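The Pads

Jonas Gruber had already written "worn pads" on the tag before Seraina got her coat off.

"They're worn," he said. "Look at them."

She looked at them. The left one had scuffs across the top and a whitish patch near one corner, and it had had that patch for as long as she'd been signing the sheets.

"They were worn in January," she said. "It was fine in January."

"Zornero says to change them at a thousand cycles. We're at 1244."

"Zornero sells pads."

He put the tag down on the bench between them. A new pair was $187, plus whatever it cost to get them up from the coast, and in all her time at Elier she had seen that paid four times. The first time it cured the trouble. The other three times somebody had gone in with a driver afterwards and found something else, and the old pads had been in the bin by then so you couldn't put them back and check. She had brought this up at a meeting once. It was in the minutes as "S. Frei raised a point about pads."

The complaint this time was that the gripper let go on the pull. You'd squeeze the handle, the fingers would come in, and partway through drawing something open the grip went soft. Panagiotis Petek had reported it, and Panagiotis reported everything, including the kettle. But Aurelia had seen it too, and Aurelia didn't make things up.

Seraina turned the thing over on a folded towel and took the cover off.

"You're going to be an hour," Jonas said.

"Probably."

"I could have the order in before lunch."

"You could."

He stayed, though, leaning on the cabinet with his arms crossed, which she took to mean he wasn't as sure as the tag was.

She did the pad screws first so he couldn't say she hadn't. A quarter turn on the left. Nothing on the right. Then the pivots. She held the palm of the tool steady and pushed at each finger with her thumb, sideways, then back. The right one was solid. The left one clicked.

"Hear that?"

"No."

She did it again.

"All right," Jonas said. "Maybe."

There was a washer in there that should have been snug against the bearing and had wandered off on its own. Under it was a smear of grey grease with grit in it. Waltraud Steiner used to say the grit came from people putting the gripper down on the windowsill, and she'd taped up a note about it, and after she retired someone had taken down the note and kept using the windowsill. Seraina cleaned it all out with a rag and a cotton bud. She put in a fresh washer from the tobacco tin, a dab of new grease, and did the screw up until it stopped complaining. Click gone. She wasn't going to say fixed. She'd said fixed once before, to a whole room, and it had followed her around for months.

"So what do I write?" Jonas had his pen out.

"Write 'pivot, left, cleaned and shimmed.' And leave the order."

"And if it still lets go?"

"Then you can buy your pads and I'll carry them in from the truck."

He crossed out his two words, not very thoroughly, so they could still be read. The Skirnemo people had a form for this sort of thing with 51 boxes on it and he'd been threatening to bring it in.

It needed a proper try. Squeezing air proved nothing, and squeezing a foam block proved you could squeeze foam. What Panagiotis had been opening when it went soft was the green plastic box with the cream drawer, the one with the sachets packed in it, so that was what she fetched. Jonas wanted to take the sachets out first. She told him it hadn't failed on an empty drawer.

She put the box down on the pale table, picked up the gripper, and brought the right-hand pad in against the front of the drawer, next to the handle, with the left one still hanging over the wood. Same old pads. Jonas had stopped leaning on things.

"Go on, then," he said.
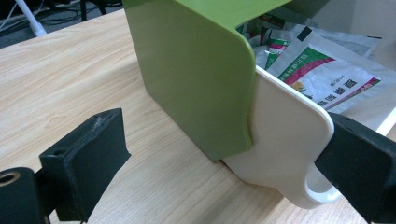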